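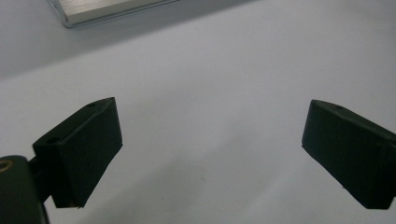 # Preparing a White Worktop for Sealing

Issued by Gourlay Property Services for tenants at Trisham and Godulbridge. Revised 22 July 2022.

Tenants may reseal the joint between a worktop and the wall without seeking permission. Work on sinks, hobs or sockets must be referred to the maintenance office.

## Before you begin

Clear the worktop and open a window. You will need:

- a plastic scraper
- white spirit and a clean cloth
- masking tape, 19 mm wide
- one tube of white sanitary sealant

## Method

1. Cut along both sides of the old sealant and lift it away with the scraper. Do not use a metal blade on the worktop.
2. Wipe the joint with white spirit, then with warm water and a little washing-up liquid. Leave it to dry for 4 hours.
3. Check the surface in daylight. Marks on a pale finish are hard to see under a ceiling lamp.

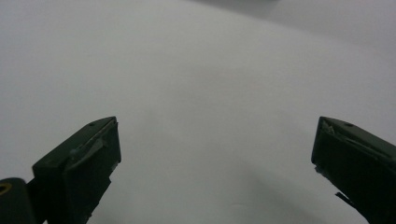

*A plain white surface in soft, even light.*

4. Apply tape above and below the joint, run a steady bead of sealant and smooth it once.
5. Remove the tape while the sealant is still soft.

Keep the joint dry overnight. Should the sealant come away within the month, please write to Zinhle Mokgethi at the Ondale office, quoting form 176.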